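# fuvano-plan

Planificador de agarres y secuenciador de tareas para mesa. Lee la nube de puntos de la muñeca, propone agarres, descarta los imposibles y ejecuta el que queda. A veces queda uno.

Estado: funciona en nuestro laboratorio. Si funciona en el tuyo, escríbenos, que nos hará ilusión.

## Instalación

```
git clone fuvano-plan
cd fuvano-plan
pip install -e .
fuvano check --calib config/mano_ojo.yaml
```

`fuvano check` devuelve 0 si la calibración es coherente. Si devuelve 3, el fichero es el de Nithin, que lleva en la rama principal desde abril y que todos hemos prometido borrar.

## Módulos

- `percepcion/`: segmentación y estimación de pose. Los objetos reflectantes le sientan mal.
- `agarres/`: muestreo y puntuación. Genera hasta 3000 candidatos por objeto y tira casi todos.
- `secuencia/`: decide el orden. Escrito por Wichai Yimyam en una tarde; comentado por Wichai Yimyam nunca.
- `puente_drustelex/`: traduce trayectorias al controlador Drustelex. No lo toques un lunes.

## Parámetros que vas a cambiar de todas formas

| Parámetro | Valor | Notas |
|---|---|---|
| `margen_mm` | 20 | Distancia mínima a cualquier cosa que no sea el objetivo |
| `reintentos` | 2 | Con más, el brazo parece obstinado |
| `apoyo_compartido` | `true` | Ver abajo |

`apoyo_compartido` trata el caso de un objeto colocado encima de otro: una botella sobre un plato, por ejemplo. Con `false`, el segmentador los funde y el planificador intenta levantar la vajilla entera, con una seguridad en sí mismo admirable.

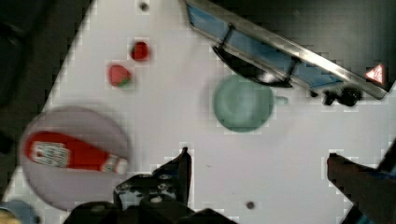
Con `true`, cada objeto conserva su propia máscara y el de debajo pasa a ser superficie de apoyo hasta que el de arriba se retire. El cambio es de Chinyere Usman. La versión anterior era mía y no hablaremos de ella.

Las tazas con asa siguen otro camino: primero se busca el borde y después el asa. Al revés también se puede, pero entonces `secuencia/` pide una rotación de muñeca que el puente rechaza con el mensaje `error desconocido`, que conocemos muy bien.

## Problemas conocidos

- Los dedos de la pinza entran en el campo de visión. La máscara fija de `config/dedos.png` los elimina; hay que regenerarla si se cambian las puntas.
- Los tapones blancos sobre mesa blanca se pierden en la segmentación por color. Usa `--profundidad`.
- El registro llama «fruta» a cualquier cosa roja y pequeña. Pendiente de discusión con Karthikeyan, que opina que es una clase perfectamente válida.

## Contribuir

Abre una rama, pasa `make pruebas` y pide revisión a Chinyere. Los cambios en `puente_drustelex/` necesitan además el visto bueno de Wichai, que suele contestar con un pulgar hacia arriba y ningún otro dato.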